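# Chapter 3: Reading a Product Before You Buy It

Ulla Kemppainen bought a dehumidifier from a shop in Juntunen one December. It ran for 29 days and stopped. The shop sent her to the importer, Grurkex, and Grurkex asked for the model number, the date of purchase, and a copy of the warranty card. She had the receipt. She did not have the card, and she had never looked for the model number.

Most disputes over household goods start this way. The law may be on the buyer's side, but a claim moves slowly when basic facts are missing. In this chapter you will learn where those facts are kept and which of them carry legal weight.

Product information reaches the buyer in several forms. Some is printed on the box, some is in the manual, and some is molded or printed on the product itself. Packaging is often thrown out in the first week. Markings on the body stay with the product when it is sold or given away.
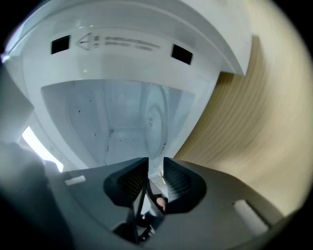
**Figure 3.1** A warning triangle and raised lettering molded into a white plastic housing.

A **warning** tells the user about a danger. A **rating** states the limits within which the product is meant to be used, such as voltage. A **warranty** is a promise about what the seller or maker will do if the product fails. Students often mix up the first and the last. A warning does not promise anything, and a warranty does not make a product safe.

Warranties come in 2 main types. An *express warranty* is stated in words, either written or spoken. An *implied warranty* exists even when no one mentions it: goods sold by a merchant should be fit for ordinary use. 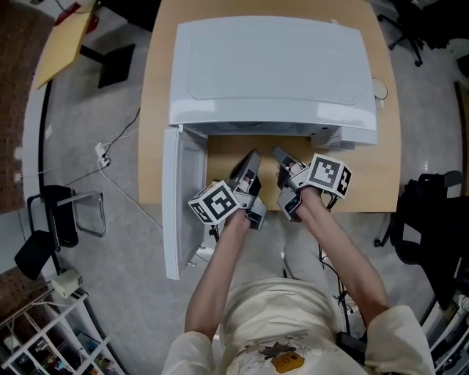
Suppose Dehua Ding pays $300 for a countertop oven and the clerk, Jarmo Niskanen, tells him the door seal will last three years. That statement may count as an express warranty. If the clerk says only that it is "a great little oven," he has given an opinion, and Ding cannot rely on it in a claim.

**Before you read on,** find one appliance at home and write down its model number. Keep the note for the exercise in Section 3.2.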